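Sikport opens repair point for old office computers in Trarnosier

Trarnosier, Wed 8 May. The company Sikport informs that its new repair point on Makowska street is open for all residents. People can bring a desktop computer which is slow or does not start, and receive a free check within two days.
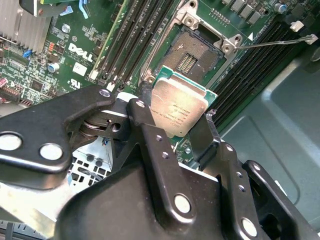 "Many families keep an old computer in the closet and do not know that it can still serve," says Ilze Tamošiūnaitė, head of the repair point. The team has 11 workers. Repaired computers that the owners do not need will be given to five local schools in November.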